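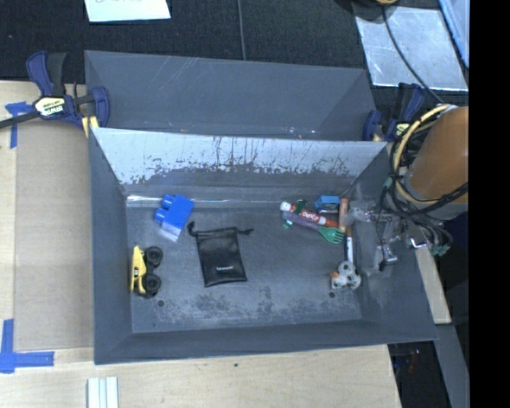 Raffaele Benedetti answers the door with a tea towel over one shoulder and apologizes for the state of the hall before I've had a chance to look at it. The hall is fine. It has a coat rack, a row of boots and a narrow table with a gray bin on it, and the bin is what I've come to talk about, though it takes us a good half hour and most of a pot of coffee to get there.

He has spent the better part of nine years helping people sort out their houses, first for friends and then, once the friends had told their friends, as a living. His small business is called Kumsa, after a card game his grandmother played (she cheated, he says, and with great tenderness). What he is known for, if you have come across him at all, is the catch bin: one open container per household where all the stray things go until somebody finds the time to deal with them.

"People expect me to start with the closets," he says, pouring. "They've been up half the night worrying about the closets. And I come in and say, where do you put the thing you find on the stairs? And they look at me. They put it on the next stair up! Everyone does. I did it for years."

So he gives them a bin. His own preference is for gray, wide at the top and narrower at the floor, with no lid and nothing dividing it up inside. He has tried the other kind. There was a spell with a stacking system made by a firm called Husex, with little drawers and a label for each drawer, and he speaks of it now the way other people speak of a bad haircut.

"It was beautiful. I had one in my own kitchen for two months and I was so proud of it. But you're standing there with a toy truck in your hand and you have to decide, is this Toys, is this Wheels, is this Living Room? And you put it down on the counter and walk away. A bin doesn't ask you anything. You drop it in."

I ask what usually turns up, and he laughs and goes to his own for an answer. A little truck, yellow, with fat black wheels. A blue building block. A black drawstring pouch, the flat sort that comes with something you bought and then outlives it. A green plastic fork, a red and white tube with a cap on it, a small blue box. He is pleased with the fork. There is always a fork, he tells me, and in a house with children there is always one building block, and it is always a long way from the others.

The pouch gets him going for rather longer. Pouches are a weakness in nearly every home he visits, he says, and he includes his own. They are too nice to throw out and too small for whatever you'd like to put in them. He asks clients to choose a job for each one that same afternoon: charging cable, spare buttons, the good dice. If no job comes to mind, it goes out with the next donation bag. I confessed to a drawer with a great many of them in it, and he put his hand on my arm like a doctor.

His working partner, Diarmuid Nic Giolla, came in around this point with a bag of oranges and joined us at the table. Diarmuid looks after the practical end of things, which means he drives the van and keeps the books and, by his own account, does the talking when a client gets upset. He is quieter than Raffaele, and dry.

"He'll tell you it's about calm," Diarmuid said, peeling an orange. "It's about not stepping on a block in your socks."

Raffaele didn't argue. The two of them have emptied a great many bins together and Diarmuid, who likes a record, wrote down everything they took out of them during one long February. It came to 3936 objects across 59 households, and he still has the notebook. What surprised them both was how little of it was trash. Most of it belonged somewhere in the same house, often in the very next room, and had simply missed its ride home.

Emptying is the part people get wrong, according to both men. They let the thing fill to the brim and then it becomes one more job to dread. Raffaele does his own in the evening, after the dishes, with the radio on, and he stops when he can see a decent patch of the floor of the bin. He doesn't insist on getting to the last item. I thought this was a generous rule and told him so.

"If you make it strict, you'll do it for a week," he said. "I would like you to still be doing it when you're eighty. So leave a few things in! Leave the fork. Tomorrow you'll be going to the kitchen anyway."

He does have one piece of method that he'll stand up for, and it's to take out the soft things first. Pouches, socks, gloves, anything made of cloth will lie over the small stuff and hide it. After that come the things with an obvious home, and last of all the little mysteries, the caps and sticks and bits of green plastic. Those go to whoever in the family is most likely to recognize them. Children are very good at this, he says. They'll know in a second what an object is and which one of them lost it.

As for the bin itself, he won't be drawn into recommending a brand. He was once sent a box of samples by a company named Hirkonen and gave them all to a neighbor for her seedlings. He likes one that has been used a while, with scratches down the sides and a scuffed floor, and he gets impatient with clients who want to keep theirs looking new. Diarmuid pointed out that Raffaele had wanted to keep his looking new too, back at the start, and had gone at it with a spray called Meltix until the whole hall smelled of lemons.

"One time," Raffaele said.

"It was twice."

Before I left I asked whether he ever misses the closets, the grand before-and-after jobs that fill the magazines. He thought about it while he stacked the cups. He does still take one on now and then, when it's somebody he is fond of, but they tire him out and he's never sure they last. The bins last. A woman he worked with in his first year still writes to him each winter to report on what has turned up in hers, and he keeps the letters in a folder on the shelf by the stove, in with the recipes. He read me part of the most recent one, which was mainly about marbles, and then sent me home with three of Diarmuid's oranges.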